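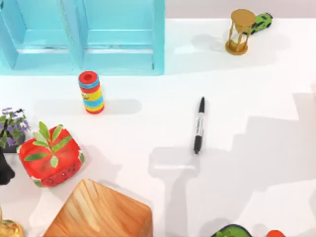 Baluler Two-Way Radio Headsets

Home | Products | Hire | Repairs | Contact

We've been selling and hiring out Baluler headsets for a good while now, and they're still the ones we reach for first when a theatre group or a footy club rings up wanting something comfy that won't cost the earth. The single-ear model leaves your other ear free for whatever's going on around you, and the padded double-ear one is a blessing if you're stuck beside the drums all night.

Every headset comes with a bendy microphone arm that swings to either side, a spare foam cover and a coiled lead. They plug straight into the Tritasen belt pack, which runs for 10 hours on a full charge and has a nice big talk button you can find in the dark (we've all fumbled for one of those!).

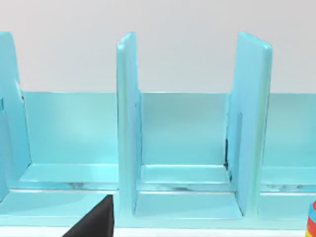

Intarasuk: We bought the double-ear ones for our hall and they're lovely and clear, but the clip on the lead is a bit stiff for the first few weeks. Would buy again.

Thanks for that, and yes, the clip does loosen up with use. If yours is still giving you grief after a month, drop us a line and we'll post out the softer one at no charge.

The Pillcombe charging dock holds up to 8 belt packs and sits neatly on a shelf or in a road case, so if you're kitting out a whole crew it's worth adding one to the order. You can leave the packs in it overnight, or over

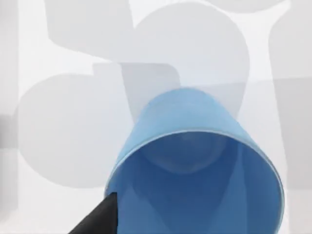 a long weekend for that matter, and they'll come to no harm. We keep spare batteries, ear pads and leads on hand all year round, and we're always happy to have a chat about which bits you need and which you can do without.

Headset, single ear: $173. Hire rates on request, with a discount for school shows in June.

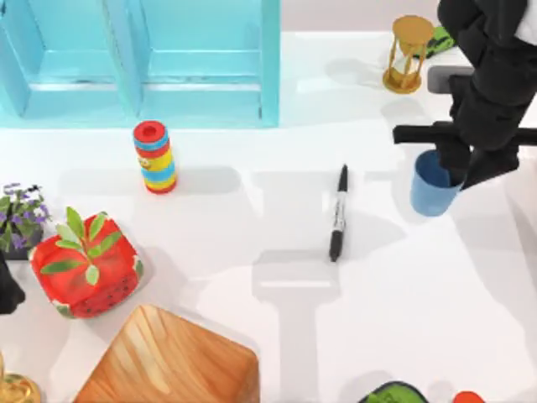
Order code 2457

12 shares | 3 comments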